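Murnero table-clearing cell and the sim software that comes with it: six months in

Posted under: Catering equipment, back of house

Writing this on a break so excuse the state of it. A few people on here asked after my last post about dishwashers whether the robot thing at our place was any good. Short version, mostly yes, wouldn't buy it for the arm alone, would buy it for the software. Long version follows.

Where we are. Staff canteen at Grirkbridge, big office site, 1000 covers on a full day and a lot fewer in August. I run the wash-up and the clearing side. 23 of us across both shifts. Crockery, not disposables, the client insists. So a mountain of bowls from half eleven onwards and it doesn't stop till three.

What we got. One arm on a fixed stand, two-finger gripper, a bit of belt, a guard rail, and a licence for the simulator. Supplied and fitted by Van Acker, who also do our servicing. We've 2 cells now, second one went in after January. You sort trays at one end, the arm takes bowls and plates off, stacks them in racks for the machine. That's all it does. It doesn't scrape. It doesn't do cutlery. The sales sheet is a bit foggy on cutlery so ask.

Fitting. Two days, one of them lost to a socket in the wrong place (ours, not theirs). Noise is fine. Quieter than the old conveyor by miles. It does click when it lets go of something and you stop hearing it after a week.

Now the part I'd pay for. The simulator. Runs on a normal office PC, slow on ours but it runs. You build your table, put your crockery on it, drop in the daft stuff people leave on trays, and let the arm have a go before it touches a real dish. I thought this was a toy for the engineers. Our early shift lead had it worked out by the end of her first afternoon and she'd never used anything fancier than the rota spreadsheet.

We do all new crockery this way now. When the client swapped to a heavier bowl with a fat rim we had it in the sim before the boxes were even unpacked. Shape, weight, how far the fingers open. You find out where it's going to be a pain. Bowls tipped up against plates are the classic. The fingers want a straight edge and a tilted bowl gives them a curve, so you set the approach from the side and slow it right down.
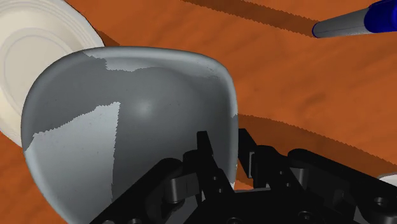 Gripper view in the simulator: grey bowl on its tilt, cream plate behind, pen left on the table.

Pens, by the way. You would not believe the pens. Also lanyards, phone chargers, one time a set of car keys. We keep a "clutter" folder of objects in the sim and anyone on the team can add to it. That's turned into the bit people enjoy. Somebody does a tray, saves it with a rude name, next shift has to get the arm to clear it without knocking anything.

Graphics are basic. Shadows have a jaggedy edge, the light on the crockery goes blocky in patches, it looks like a game from when I was at school. Doesn't matter for what we use it for. I'd rather they spent the money on the object library, which is thin. Loads of plates, hardly any ramekins, no soup mugs with handles at all. You can make your own but the measuring is fiddly and the help pages assume you know what a mesh is.

Cream plate with the stepped rings is one of the stock ones and it's close enough to ours that we left it.

What it changed for people. This is what I actualy got asked about so here goes.

Nobody lost their job, and I'm saying that because it was the first question at the first meeting and it was a fair one. We had six on the tray end. We've four now and the other two went to the hot counter, which was short anyway. One wanted to, one didn't much, and she's had her hours looked at again since. I won't pretend that was handled well at the start. The letter came out before anyone had spoken to her. If you're doing this, talk to people first.

Wrists and backs, big difference. The worst job in the building was twisting from belt to rack with a stack of bowls, and that's the job the arm took. Fewer people asking to swap off the tray end. I don't have proper numbers and I'm wary of anyone who does after six months.

The job that's left is different though. More standing and watching, more clearing jams, more deciding. Some like it. A couple of the older hands find it dull and say so. When you were stacking by hand you could chat across the belt, and now there's a guard rail in the middle of it. We moved the radio and put the sorting bench side on so people face each other, which helped more than I expected. Should've been in the plan from day one.

Pace is the other thing. The arm goes at one speed. A person speeds up when it's mad and slows when it isn't. So at ten past twelve the arm is the slow one and folk end up stacking by hand next to it anyway, feeling rushed by their own pile. Van Acker turned it up a notch and we had chipped rims, so it went back down. Second cell sorted most of that. If you're our size, price up two, don't let them tell you one will do.

Training. Van Acker gave us a morning. Not enough. The stop button and the restart were covered well, the sim was ten minutes at the end with everyone wanting their lunch. We wrote our own sheet in the end, two sides, laminated, hung by the PC. Pay whoever learns it properly. We got a small bump through for the shift leads and it took a lot of nagging from me.

We did trial the Jaleck one as well, two weeks on loan. Nicer screen, lighter arm, gentler on glass. Simulator is an extra on top and only their installer can change the layouts, so every new bowl means a call-out. For a small site with the same crockery year in year out it might suit you better. Not us, the client changes thier mind every season.

Good
Sim is included and normal people can use it
Takes the worst lifting off the team
Quiet
Fingers swap out quick, four screws, and spares turned up when promised

Not good
Object library thin, no handled mugs
One speed really
Training too short
Doesn't like anything stacked inside anything else
The guard rail gate sticks

Would I get it again. Yes, two from the start, and I'd have the tray end staff in the room when the layout was drawn. They knew where the pinch points were, I didn't, and the installer certainly didn't.

Four out of five. Would be a bit more if the sim saved on its own, lost a whole afternoon of trays in a power cut and the early shift still bring it up.

Happy to answer questions on the racks or the wiring. Not prices, ours was a group deal and I only saw half the paperwork. Right, machine's beeping.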